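Lista de verificação de segurança – pontos de água e zonas comuns
Espaço Flondden, volta de maio

Responsável pela volta: Maxine Mudgway
Acompanhou: Keegan Mudgway
Começo: 8h30

Legenda: C = conforme; A = conforme com atenção; N = não conforme, corrigir antes da próxima volta.

Os comentários são meus e vêm compridos, já sei. Gosto mesmo destas voltas! Quem só precisar das pendências pode saltar para o fim.

1. Entradas e saídas

1.1 Porta principal abre por completo e fecha sozinha – C
1.2 Saída traseira desimpedida por dentro e por fora – A
Comentário: por dentro, impecável. Por fora havia duas paletes da entrega da Tralum encostadas ao muro. Não tapavam a porta, mas obrigavam a contornar. O Keegan afastou-as na hora.
1.3 Sinalética de saída iluminada – C
1.4 Tapete da entrada sem pontas levantadas – C
Comentário: o tapete novo é uma maravilha, pesado e com a borda chanfrada. Valeu cada cêntimo.

2. Água e lavatórios

2.1 Torneira bem fixa à bancada, sem folga na base – C
2.2 Manípulos rodam sem prender – C
2.3 Ralo desobstruído – C
2.4 Temperatura da água quente medida após um minuto a correr – A
Comentário: o termómetro parou nos 64 graus à saída do termoacumulador. Ótimo para o depósito, quente demais para as mãos se a misturadora falhar. Pedi à Nurka que verifique a válvula misturadora e nos deixe o valor escrito na folha do equipamento.
2.5 Descarga semanal dos pontos pouco usados registada – N
Comentário: faltam três assinaturas na folha. Acredito que a descarga tenha sido feita, só que sem registo não posso dar conforme. Por favor, rubriquem logo a seguir, com a caneta que está presa à prancheta (prendi-a com cordel, para não desaparecer outra vez!).

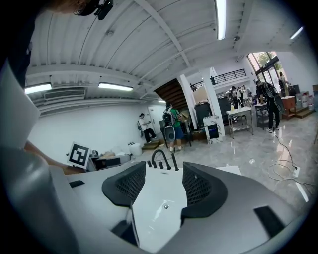
Ponto 2 – bancada branca com torneira preta de bica alta.

2.6 Sifões sem fugas – C
Comentário: passei papel seco em todas as uniões e saiu seco. Quem fizer a próxima volta que experimente este método, é rápido e muito mais fiável do que espreitar com a lanterna.
2.7 Vedante entre cuba e parede – A
Comentário: no lavatório do vestiário há um troço com bolor. Limpar primeiro; se voltar, retirar o silicone e refazer.
2.8 Válvulas de corte identificadas – C
Comentário: as etiquetas plastificadas ficaram lindíssimas. Obrigada, Keegan.

3. Pavimento e circulação

3.1 Chão sem poças junto aos pontos de água – C
3.2 Cabos fora das passagens – A
Comentário: uma extensão atravessava o corredor do armazém. Enrolada e arrumada durante a volta. Se faz falta ali uma tomada, digam, que peço orçamento.
3.3 Corredores com largura livre para duas pessoas se cruzarem – C
3.4 Placa de «piso molhado» disponível – C
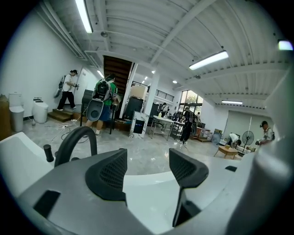

3.5 Escadote com calços de borracha inteiros – N
Comentário: um dos calços está rachado de lado a lado. Retirei o escadote de serviço e colei-lhe fita vermelha. Ninguém o usa até chegar a peça, nem «só para trocar uma lâmpada».

4. Eletricidade e incêndio

4.1 Quadro elétrico fechado e acessível – C
4.2 Botão de teste do diferencial acionado – C
Comentário: disparou à primeira e rearmou bem. Avisei toda a gente antes, desta vez.
4.3 Extintores com selo e manómetro na zona verde – C
4.4 Último exercício de evacuação registado – C
Comentário: gostei muito de ler o relatório do exercício. O pessoal da Alemayehu, do piso de cima, desceu com calma e esperou no ponto de encontro até à chamada. Que se repita!
4.5 Detetores de fumo testados – A
Comentário: o do vestiário apita, mas baixo. Trocar a pilha e testar de novo.

5. Primeiros socorros

5.1 Caixa completa e dentro do prazo – A
Comentário: faltam compressas pequenas. O soro está bom.
5.2 Contactos de emergência afixados – C
Comentário: acrescentei à mão a extensão nova da receção.

Pendências

– Nurka: válvula misturadora e valor de regulação (2.4)
– Equipa da manhã: assinar a folha de descargas (2.5)
– Keegan: bolor no vestiário, pilha do detetor, calço do escadote (2.7, 4.5, 3.5)
– Maxine: encomendar compressas (5.1)

Resultado: duas não conformidades, ambas fáceis de fechar. Estou mesmo contente com o estado da casa – comparem com a folha anterior e vejam a diferença! Dúvidas sobre qualquer ponto, passem pelo meu gabinete até às 16h.

Espaço Flondden – Segurança e Manutenção | Contacto: receção | © Flondden, todos os direitos reservados | Voltar ao topo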